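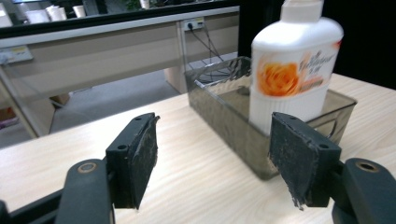 What does a robot learn from a person tidying a table?

Mostly how people approach things: where the fingers go, how wide they open, and when to stop fussing. The Ullel group's new method learns from those moments and ignores a fair amount of the rest.

12 February 2024 -- Ullel today releases the results of Hundinura, a method for teaching robot arms household handling from demonstrations made with a hand-held gripper. The training set holds 1437 demonstrations, every one performed by a human being with other things to do.

Earlier methods gave each second of a demonstration equal weight, including the seconds spent dithering. Hundinura scores each stretch by how much it changes the next movement, then trains chiefly on the high scorers. Dithering scores badly.

The method was tested on 30 objects, among them bottles, trays and baskets, at the Malabanan site. Seven had been left out of training altogether. The arm managed all but three of those seven, and the three are listed by name in the paper, where they can enjoy the attention.

Shiny surfaces remain a nuisance. A hammered metal basket with an oblong handle opening gives a camera a great deal to look at and rather little to go on, and approach angles for such objects were the least steady in the set.

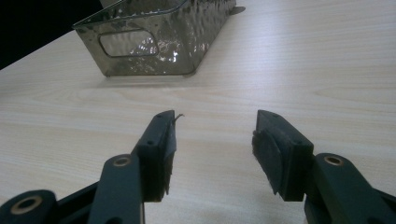

Availability

The code and demonstrations can be had from Ullel on request. A second round, with Saretti supplying the arms, is planned for December -- budget permitting, as budgets sometimes do.

Notes to editors

Hundinura is a research method. It is not for sale and will not do your washing-up.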